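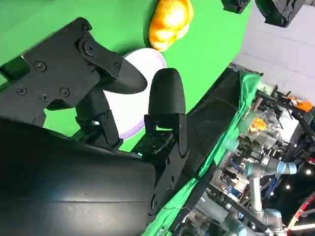
Slide 1. Hello, and what's on the plate

Say hello, wait for the back rows to sit down. Thank Jarnberg for having me and for the biscuits.

Start with the question I get most: does the colour of a plate make any difference? I used to say no. I bought plain white for years, then in December I picked up a box of pale ones with a purple edge from the Zarnden shop and I've been arguing with myself ever since.

Ask for hands up: who has plain white at home? Who's got a coloured rim? (Usually far more white. If it's the other way round, make a fuss of it!)

Slide 2. White or lilac?

Slow down here, it's my favourite bit. A pale plate picks up whatever's going on in the room – the lamp, the cloth, your jumper if you lean over it. I've had people swear I swapped plates between slides. Let them argue for a minute before moving on.

Mention shine. A glossy plate throws a patch of light straight back at you, and if that patch lands next to the food your eye goes there first. Turn the lamp, or move yourself, before you go out and buy anything.

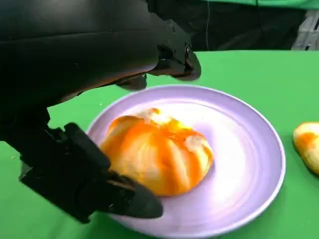

Lilac, with the light on the right-hand side.

If somebody asks about matt plates: yes, I like them, and yes, they show every fork mark. Don't get stuck on this, I lost most of the Myung talk to fork marks.

Slide 3. Orange things

Orange is what I reach for when I want to test a plate. It's loud, it's cheerful and it sits well against purple. Buns, pastries, a satsuma, pretend ones out of the toy box if you can't keep your hands off the real ones. (Pause, somebody always owns up.)

Shape matters as well. A ring has a hole in it, so whatever is underneath becomes part of the look. A squat round thing just sits there and fills the middle. Get them to picture both on the same plate, then on a green cloth, then on a black one.

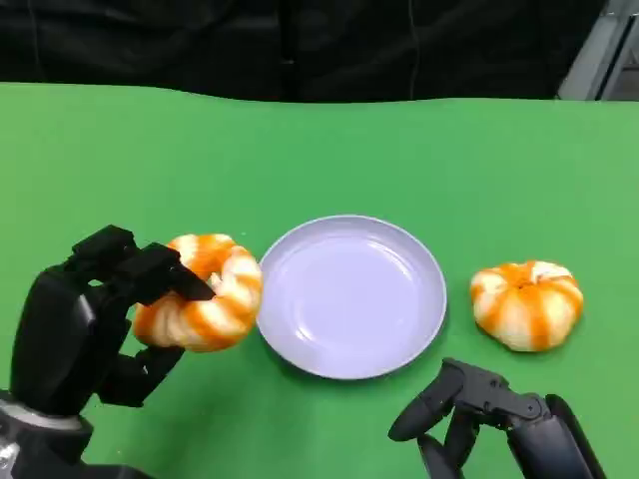 Empty plate, ring to the left, pumpkin or bun (you choose) to the right.

Read the caption out, then ask which one they'd serve first. I always pick the ring. The Storkia crowd went for the bun, very firmly, and I'm still a bit hurt.

Point out how much room there is round the plate. At home we squash the salt, the post and somebody's keys up against it and then wonder why tea looks messy. Try clearing a hand's width all the way round.

Slide 4. Croissants are awkward

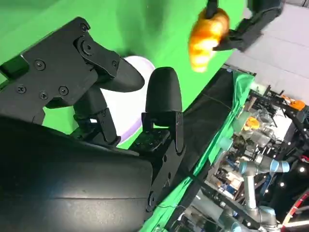
They've got a front and a back, for one thing, and they won't lie straight on anything round. I put the ends pointing towards whoever's eating, with the curve at the far side. My sister does it the other way and we've stopped discussing it.

Crumbs: leave them if you've only just put the thing down, wipe them if it's been there a while. A dry cloth is fine.

Then hand round the 28 sample plates – two per row, start from the left, and ask for them back BEFORE the tea break this time.

Questions. If it goes quiet, ask what they had for breakfast and what it was sitting on.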